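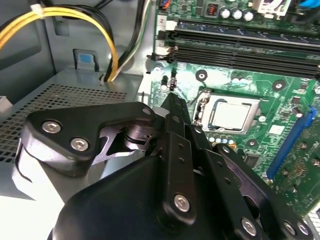

The view from the wrist, gripper reaching toward the CPU socket.

I read the Stillero write-up twice in May before I let myself have an opinion about it. The claim is that a robot arm can learn to take apart and put back desktop computer parts from 399 demonstrations, most of them recorded by people steering the arm by hand, and that the resulting policy works on machines it has never met. The headline number is good. I'm less sure what the number is a number of.

Start with the camera. Everything in Stillero runs off a small one at the wrist, so the arm sees its own black linkages and whatever patch of the case is past them. Look at how much of the motherboard the gripper covers. The processor is in view with its retention lever to one side, but part of the board below it sits behind metal plates, and there is a patch of glare between the memory slots and the socket. The authors say glare "did not noticeably affect performance." Fine. How did they check? There is no run with the lights moved, or if there was one it didn't make the appendix.

Then there's the evaluation. They report 30 trials on cases from the training set and 30 on cases held out. Held out sounds strict until you get to the footnote, where it says the held-out cases came from the same surplus lot in Griltville. Same supplier, probably the same few years of office desktops. A different case with the same layout is a test of something, but I wouldn't call it generalization.

What bothers me more is how they score it. A trial counts as a success if the part ends up where it should. It does not matter how many times the arm backed off and tried again, or how hard it pushed. Anyone who has bent a socket pin knows why I care about that — a module can be seated perfectly in a board you have just ruined. As far as I can tell, no board was powered on afterward. I'd trade half the trials for one column that says "still boots."

The comparison is thin too. The baseline is the Bataineh controller, a scripted method that was tuned for a two-camera setup, and here it gets one. Of course it loses. Give it back its second camera and tell me the gap again.

I do like one part. They threw out 193 demonstrations where the operator hesitated for too long, retrained, and the thing got slightly worse. Hesitation seems to carry some information about where the tricky bits are. It's buried in a single paragraph and I would happily read a whole paper on it.

So I'm filing this under maybe. If they post the raw trial videos, retries and all, I'll sit down with them on a Friday night and write a follow-up.

© Flovurton Notes | Contact | Back to top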